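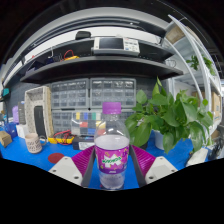

A bottle with a purple cap and label on a blue tabletop.

Pay the Understudies Before You Paint the Lobby
By Sorin Dumitrescu
October

Search this site
Enter keywords Go

The Tultlow Playhouse has money to spend this season, which does not happen often. The plan posted in the box office window puts most of it toward the lobby: new paint, new carpet, a longer counter. I have no quarrel with the counter. I do think the theater should pay its understudies first.

At present an understudy in Tultlow gets nothing unless he or she goes on. The fee for going on is 45 dollars a performance. The rest of the time the understudy learns the part, attends rehearsals from the second week, and stays within reach of a phone until intermission. A person can do that for a whole run and take home a program.

I covered two parts in "The Zalitz Road" last spring. One of them was the ferryman, who is on stage for most of the second act and has a speech in it that goes on for three pages. I learned it on the bus. I was called at 5:40 on a Wednesday and I went on at 7:30, with the blocking in my head and a coat pinned at the back. I got through it. I dropped a cue in the dock business and the actress playing the widow covered for me, and I am still grateful to her.

My complaint is with the way we cast these jobs. When the work is unpaid, it goes to people who can afford to do it. That means students living at home and a few of us with odd hours. Good actors with children or a night shift don't put their names down, and after a year or two they stop coming to auditions at all. Then the director ends up holding a show together with 3 people covering nine parts, and everyone hopes for a healthy winter.

A flat fee of 2,000 dollars for the season, split among the understudies, would be a start. The lobby carpet alone is priced at 3,000. The carpet is worn by the coat check, I grant that, but it has been worn since before "Bragança" played here and the house sold well for that one.

Some people say the understudy's pay is the experience. I have heard it from directors I respect, and there is something in it. I learned more watching Flotov's second act from the wings than I did in any class. But the lead is getting experience too, and so is the fellow on the light board, and both of them get a check.

Others worry that paid covers will want guaranteed performances. Maybe a few will. A matinee given over to the second cast would not hurt the theater, and their families would buy tickets. Other small houses do this - usually late in the run, when the Saturday afternoon crowd is thin anyway.

The budget is open for comment until the end of the month. Forms are at the box office. I have filled mine in, and I asked for the carpet to wait a year.

Contact | Copyright Tultlow Stage Pages | Back to top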